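Does Your Recycling Really Get Recycled?

You drop a plastic cup in the blue bin, and the label on the side says "100% recyclable." Job done? Maybe. It pays to be suspicious of that word.

"Recyclable" means something could be recycled. It doesn't mean it will be. Somebody has to collect it, sort it, clean it and find a buyer for it, and if one of those steps goes wrong, your cup goes to the dump.

Take the town of Edness. Last October the sorting plant there weighed one morning's load of plastic. It came to 456 pounds. Bottles and milk jugs did pretty well. Greasy trays, straws and thin bits of wrapping did badly, and 38 percent of the whole load was thrown out. 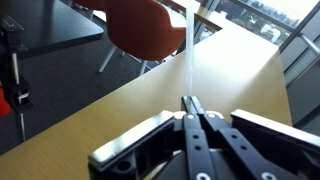 Small pieces are a headache for sorting plants. They slip through gaps in the machines or get mixed in with the paper. A company called Dultora sells snack packs with a big green leaf printed on the front. What does the leaf promise? Read the back. It says "where facilities exist." Edness doesn't have one, and the nearest is 30 miles away.

So should you give up on the bin? No, bottles and cans are still worth putting in. But when a package brags, ask it some questions. Who collects this? What does it turn into? And did you need it in the first place?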